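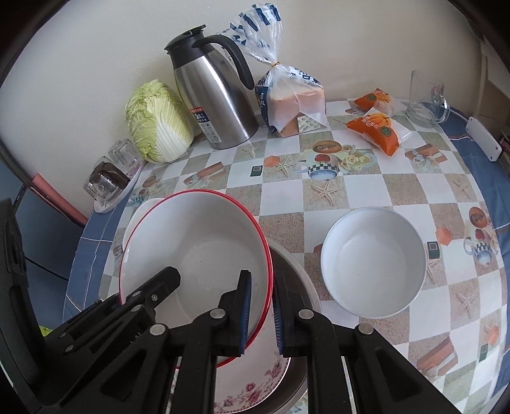
Maureen Tolk
Writer, navigator, reluctant second driver

The route planner said 1,383 miles to Parnstead, and the route planner is a liar. It assumes you never miss an exit, never need a bathroom, and never follow a hand-painted sign for peaches down eleven minutes of gravel to a locked shed. By the time we rolled in, the odometer and I were no longer discussing it.

My husband believes in a daily limit of 300 miles. He read this somewhere. It's a good rule if you live where towns are spaced out for your convenience, and a poor one if mile 300 lands you next to a grain elevator. On the second night we stopped at 297 because there was a motel, and he brought up those three miles at breakfast.

We rented from Sarora, which had the cheapest weekly rate and a counter you reach by shuttle, then by a second shuttle. The car was fine. It was the color of an envelope. It beeped when we drifted out of the lane, when we got too close to a truck, and once at a stop sign outside Pelasia for reasons it kept to itself. I looked it up in the manual, all six languages of it, and the closest match was a warning about the tailgate.

Pelasia deserves more than the two hours we gave it. I had it down as a gas stop, but the main street runs right along the river and there's a used bookstore with a whole wall of old road maps -- the kind that fold out and never fold back. I bought one from before the interstate went through. It was no help at all and I read it for most of a day.

The best night was at the Siriwardena, a guesthouse on the hill just before you drop down into Parnstead. You book by phone and they tell you to come before nine, in a voice that made us arrive at seven. Dinner is whatever dinner is. We had lentils and a coconut thing I've been trying to make ever since, and we talked to a couple who were doing 3,000 miles in the opposite direction with a dog and no plan. They looked much more rested than we did.

Parnstead itself? Windy. Good pie. The lighthouse is closed in October, so we walked around the outside of it twice and agreed it was tall. There's a bench on the north side where you can sit out of the wind and eat the sandwich you packed for the day before.

A few notes if you're planning the same drive. Fill up in Pelasia, even if you're at half a tank. Don't trust the sign for peaches. And if you're splitting the driving, settle who gets the mountain section before you leave the driveway -- we settled it on the mountain, on a shoulder with very little shoulder to it.

We flew home. He has already started looking at maps for spring, and I've asked to see the mileage first.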